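An Afternoon at Skiltside, With Old Computers and New Arms

I'd been promising Muireann Egan that I'd come see her workshop since last August, and I finally ran out of excuses when she told me there'd be an open day with cake. So off I went to Skiltside on May 8, 2022, along with Aoife Mac Suibhne from our own repair group, who drove (thank goodness, because the parking up there is a puzzle).

If you haven't been, Skiltside is the long building behind the bus depot. Muireann's team works on a project called Nimri, and the idea is pretty easy to explain even if the work isn't: they want robot arms to help take apart desktop computers so the good parts can go back into use. Anyone who has spent a Saturday bent over a pile of donated towers will see the appeal right away!

They gave us the tour in groups of up to 25, and I was lucky enough to land a spot right up by the rope. I got a good long look at the table before anything started moving.

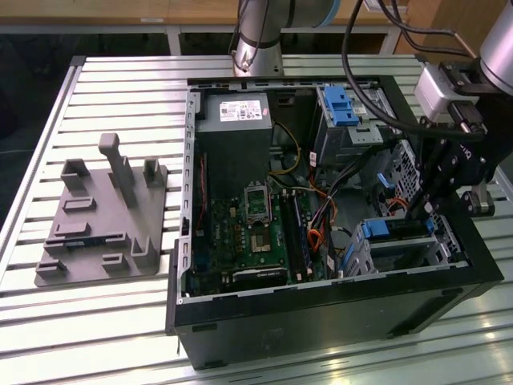 One of the Nimri arms over an open desktop at Skiltside. Its gripper is near the drive cages.

I had pictured something huge and orange, like in a car plant. These are more the size of a person's arm, and when one goes by it makes hardly any noise, just a sort of hum. Ivars Krūmiņa was running our session and he took every question we threw at him, including a very long one from me about screws. (Short version: screws are hard. Every computer maker puts them somewhere different, and a stripped one can hold up the whole job.) He told us the team has worked through 149 towers so far, and that the drives have been the part they've fussed over most. Those blue plastic brackets and latches look simple until you try to explain to a machine where to pinch.

What surprised me most was how much of it is still people. I guess I'd expected a closed box with a window in it. Ivars talked about it more like cooking in a small kitchen with somebody – you each have your jobs, and you learn how to stay out of each other's way.

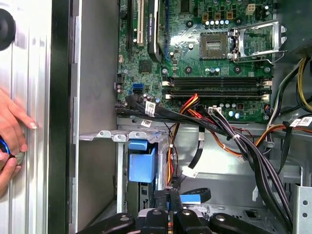 Aoife wanted to know about the cables, since that's what drives her crazy at our own bench. Ivars laughed and said the cables drive him crazy too. They bend, they hide things, and no two computers have them tucked away in the same spot. He'd rather deal with a hundred drives than one fat bundle of power wires, and I believe him.

Each session ran 30 minutes and ours went well over. Bríd Quinlan had to come and shoo us toward the tea so the next group could get in. The cake was lemon and I had two slices.

Muireann says they'd love more old desktops, working or dead, as long as they're the full tower kind. If you've got one in a closet, bring it to our next repair night and Aoife will run a carload up to Skiltside. Please take out anything you want to keep first, and leave the monitors at home!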